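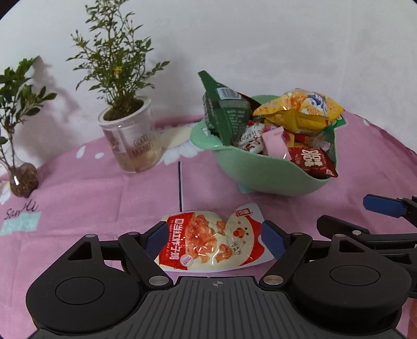 Bernadette Phelan asked at the January review whether a single bowl could serve a shared table at all, or whether mixed packets always end up in a heap. Her question set the scope of this report.

## 1. Purpose

The project looks at how small wrapped snacks should be stored in one open bowl on a table. The bowl must hold a mixed stock, and a person seated at the table should be able to find an item without emptying the rest. The work was done for the Florkura housing module, August 2026.

## 2. Setup

The table stands against a white wall and is covered with a pink cloth. The bowl is light green with a wavy rim. Potted plants share the table and limit the space to the left, so packets being sorted are laid out in front of the bowl.

Stock was divided by size and stiffness:

- flat food packets
- small single candies
- larger snack bags

Brand and flavor were not used as sorting criteria.

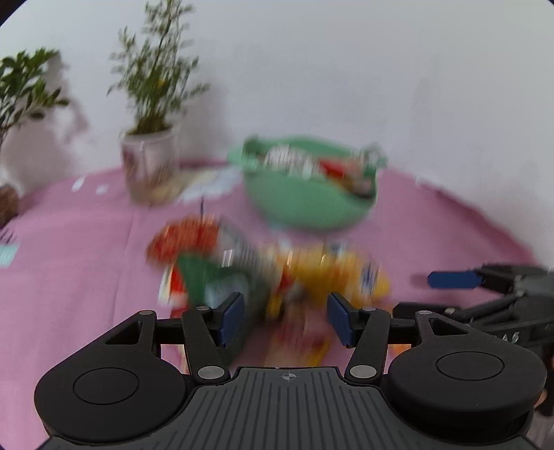 ## 3. Methods compared

**Broltari method.** Packets go in as they come to hand. It is the fastest method and needs no sorting area.

**Grikau method.** Stiff packets are placed upright against the back wall of the bowl. Soft packets go in front, and single candies fill the gaps. The method takes longer and needs clear cloth in front of the bowl.

Each method was run 12 times with the same stock. A run ended when all packets were inside the rim or when one fell out. We recorded 66 retrieval attempts across both methods. 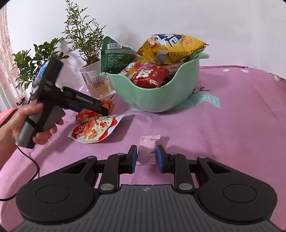

*Figure 3. Single wrapped candy, a crumpled packet and a flat packet on the cloth, bowl behind.*

## 4. Results

Fill time was longer with the Grikau method in every run. Retrieval was faster, mainly for flat packets, whose top edges stay visible. Small candies did poorly under both methods. They slide to the bottom and can only be reached by lifting other items. Of all retrieval attempts, 26 required moving at least one other packet, and most of these were for candies.

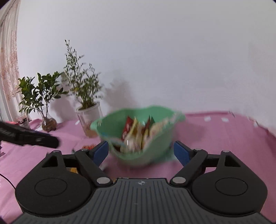 ## 5. Limits

The wavy rim is uneven in height, so "inside the rim" was judged by eye. Crumpled packets were reused and became softer over the runs. Ní Chonaill's divider insert was not tested; it did not fit the bowl.

## 6. Next steps

Repeat the runs with candies in a separate cup. Raw times are in project folder 2363.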